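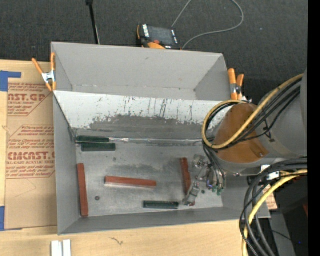
Brama Publishes Results of Gripper Comparison on Block Picking From a Divided Bin

Two grippers, one arm, one bin; full trial log available to integrators on request

MARCH 4, 2024 – Brama, a test house for automation components, today released the results of a side-by-side comparison of two robot grippers on a bin-picking task. Both units were mounted in turn on the same arm and run through the same set of starting layouts. The report covers grasp success, recovery from a failed grasp, and time per pick. It is meant for engineers who are choosing an end effector for small rectangular parts and who have bench space for a trial of their own.

The comparison totaled 2000 pick attempts, split evenly between the two grippers. Gripper A was the linkage type supplied by Muniseck. Gripper B was a parallel-jaw unit built by Jesport to the same mounting pattern. Control software, arm speed limits and camera position were held constant.

Test setup

The work area is a gray bin with a sloped divider, clamped at the rim to hold it in place on a wooden bench. Parts are rectangular blocks in dark green and brick red. Picking is done in the front compartment, and the rear one starts empty. Blocks are laid out from a set of 22 printed layouts that mix open positions with blocks placed against the divider or beside a wall. A layout is reset by hand after each run.

The arm enters from one side and works with a finger close to the bin floor. Brama chose this low approach because it exposes differences in fingertip shape that a straight top-down grasp tends to hide. The bin was not replaced or refinished between grippers, and scuffs on the floor and wear on the divider were left as they were.

"Most of the data sheets we receive quote results for a single part in the middle of a clean tray," said Mafalda Esteves, test lead at Brama. "We wanted the wall cases in the count. A block lying flat against a divider leaves room for a finger on one side only, and the two designs handle that in different ways."

Results

On blocks in open floor positions the two grippers were close enough that Brama does not rank them. The spread between repeated runs of one gripper was as large as the gap between the two.

Wall and divider positions accounted for 575 attempts per gripper. In this group the Muniseck unit completed more first-try grasps. The Jesport unit was faster per pick whenever the first grasp held, and lost that lead when a second approach was needed. Its most common fault was a jaw landing on top of the block and stopping on the force limit. The most common fault for the Muniseck unit was a block turned during closing and carried at an angle, which the protocol scores as a grasp but flags for placement.

Block color had no measurable effect on either gripper. It did affect detection: dark green blocks were missed by the camera more often than red ones. Missed detections were logged separately and do not count against the grippers.

Cable routing

A section of the report deals with cable routing along the arm. During setup, the team found that a service loop held too tightly near the end of the arm changed the force readings at low wrist angles. The loop was lengthened before scored runs began and the fixing points were then left alone for both grippers.

"If you swap an end effector and retie the cables in a new place, you have changed two things," said Jad Najjar, controls engineer at Brama. "We threw out our first week of runs for that reason – the numbers looked fine but they could not be compared."

Limits of the comparison

The results apply to rigid blocks of one size. No soft, round or coated parts were tested. One sample of each gripper was used, so variation between units is not covered. Neither supplier saw the layouts in advance, and both were given the raw logs before publication. Jesport asked for a note that a narrower jaw set is available for its unit; that set was not part of this round.

Next round

Brama plans a second comparison in July with a third gripper from Renaud and a change of controller. The block layouts will stay the same so that results can be read against the current set. Réka Szalai will take over as test lead for that round. Suppliers who want a unit considered should send the mounting drawing, mass and closing force range with their request.

Availability

The report, the layouts and the trial log can be requested from Brama at no charge. The log lists each attempt with layout number, block position, outcome code and cycle time. Force traces are supplied as a separate download.

About Brama

Brama tests grippers, arms, cameras and controllers for machine builders and system integrators. Tests are run on Brama's own benches under published protocols.

Media contact: Eirlys Gough, Brama press office
Technical contact: Margarida Rocha, Brama test services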